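2018-10-20
Notebook, arm station 2, Skostix teaching data

Started with the button tasks today. The target for this set is 2,000 examples before the end of November, and after the first hours I think we can reach it, if the resets become faster. At the moment the reset takes more of my time than the demonstration itself.

What I did in the morning: checked the joint zero, loaded the new recording script from the Davport folder, and made 11 trial runs which are not for keeping. In two of them the script saved the joint angles but lost the gripper value. The reason was a wrong name in the config (I wrote "grip" and the reader wants "gripper"). Corrected now. If you copied my config yesterday, please copy it again.

The task sentence for this set is "press the button on the speaker". I keep it the same in all episodes. Later we can write other sentences for the same motion, this is cheap and does not need the arm.

Procedure for one episode, so that we all do it the same way:
Put the arm in the home pose. Turn the speaker a little by hand, and move it a little. Start recording. Guide the gripper above the button, stop for a short moment, go down, press, go up again. Stop recording. Write good or bad in the sheet at once, not at the end of the session.

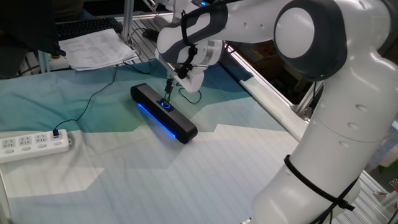 Why should the speaker lie at a different angle in each episode?
Because with one fixed angle the model can learn only the path of the arm, and it does not need to look at the button at all. We had this problem in the Flomomlow set, where the success was very nice until someone moved the object by the width of a hand.

After the trial runs I recorded 60 episodes for keeping. The pressing itself is short, so I cut the waiting time at the start of each file, but I left the short stop above the button. I believe this stop is useful for the learning, because it separates "go there" from "push". I am not sure. We should train once with the stop and once without it and compare.

Bad episodes: I do not delete them. They go to the folder "reject" with one word of reason. Most common today was "slip", when the fingertip touches the side of the button and slides off. A second kind is "double", when I pressed two times by mistake.

The limit for downward force is set to 20 in the controller (units of the controller, not newtons — please do not change it without writing here).

Open points:
— the Quezada loader still reads the timestamps as text, must be converted
— decide if the cloth is changed between sessions or only between sets
— ask for a second speaker of another shape
— backup of today's files is not done yet, I do it tomorrow before the first run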